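Will a robot do my washing up before I'm too old to care?

6 min read

My sister asked me over Sunday lunch last July (we were both standing at the sink, as usual) when exactly the robots were going to turn up and take over the drying. She had read something in a magazine years ago that promised them by now. I said I'd find out, and then of course I didn't, and it has been nagging at me ever since, so I've spent a good part of this wet spring reading everything I could get my hands on and pestering anyone who would answer an email.

I should say where I'm coming from. I worked in the packing room at Birkance for a long time, first on the benches and then looking after the benches, and I've kept house for longer than that. I know a fair bit about putting things in boxes and a great deal about picking things up off floors. What I know about computers would fit on the back of a stamp. So take all this as the view of somebody who has done the chores and would be delighted to hand them over.

The short answer is that machines have been doing some of our chores for ages and we've stopped noticing. The washing machine is a robot, if you squint. So is the dishwasher. You shut the door on them and they get on with it, and what they have in common is that the job happens inside a box where nothing surprising can get in. My old dishwasher, a Zilleck that came with the house, has never once had to wonder what a fork was. I do the wondering when I load it. Then I do it again when I empty it, and that's the bit my sister was asking about, the loading and the emptying and the walking about with a tea towel over your shoulder.

We had the same thing at Birkance, on a bigger scale. The line could tape and label 1000 cartons in a shift without a murmur, as long as every carton was the same size and came down the same way up. Then somebody would send us the returns. A returns crate is a horrible thing! You might have a bottle, a broken toy, a bag of something, three left gloves, all in together and all lying on top of each other, and the only machine on the premises that could sort it was a person with a cup of tea. I sorted 300 of those crates one winter and I can't say I remember thinking about a single one of them. My hands did it while I listened to the radio.

Well, that is exactly the sort of job the researchers are stuck into now, and I find that rather touching.

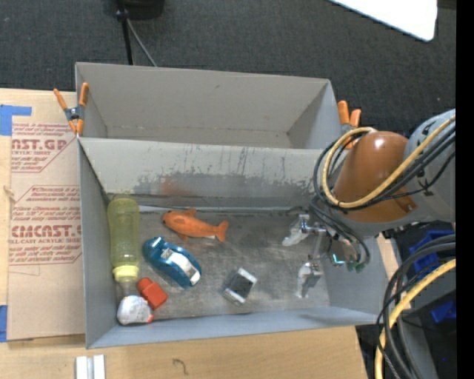

Photo: Drokine

It looks like nothing much, does it? A squeezy-looking yellow-green bottle, a blue tape dispenser, an orange toy fish, a few odds and ends in a scuffed tub. It could be the bottom of my kitchen drawer, apart from the fish (and I wouldn't swear to that). But think about what you'd do with each one. The tape dispenser is glossy and curved and lying at a slant, so you would turn your wrist without knowing you'd done it. The bottle is right along the wall, where you'd get a fingertip down the side and roll it towards you. That gripper has metal fingers where you and I have skin, and I keep thinking how much of tidying up I do by feel, with my eyes on something else entirely.

I wrote to Nseir, who make picking equipment for warehouses, and had a very kind and very long reply. They told me that picking up one object on its own is fairly comfortable territory these days, and that the trouble starts with heaps, shiny things, see-through things, floppy things, and anything pushed into a corner. I laughed out loud at that, since it's a complete inventory of my house. They also sent me results from one of their own trials, in which the arm had 356 goes at a mixed bin. It did well on most of them. The failures were nearly all the same few items over and over, and one was a plain freezer bag. I've had days like that with freezer bags myself.

Speed is the other thing. Nearly all the clips you see online have been hurried along, and there's usually a tiny note in the corner saying so. I watched one at its proper pace, a machine folding a bath towel, and I had time to make toast. That doesn't bother me as much as it seems to bother other people. If it took all night to fold the towels I'd be asleep anyway. At Birkance it would have mattered very much. A slow hand on the line holds up everyone behind it, and I can't see a shop floor putting up with that unless the thing is cheap and never goes home.

What would bother me at home is the fuss. My neighbour's floor cleaner is a good little machine, but she gets up early to tidy the floor for it, chairs on the table, cables tucked up, slippers rescued. She reckons it saves her 60 minutes a week and costs her nearly as many in getting ready. I wouldn't want an arm in the kitchen that needed all my cups facing the same way first. I'd have done the job by then.

So what have I told my sister? I said I think the shop floor will get there well before the kitchen does, and that it has already started on the dull, steady parts. Sorting mixed tubs, yes, slowly and with somebody nearby. Emptying a dishwasher full of odd mugs and my mother's thin glasses, I'd give that a good while yet. She said that was a lot of reading to arrive at "not yet", and passed me the roasting tin.

I'm going to keep looking into it, though. A reader sent me a link about laundry, and I have a great many opinions about fitted sheets, so that will probably be next. If any of you work alongside one of these arms, do write and tell me what it's like when it gets in a muddle, and who has to come and sort it out.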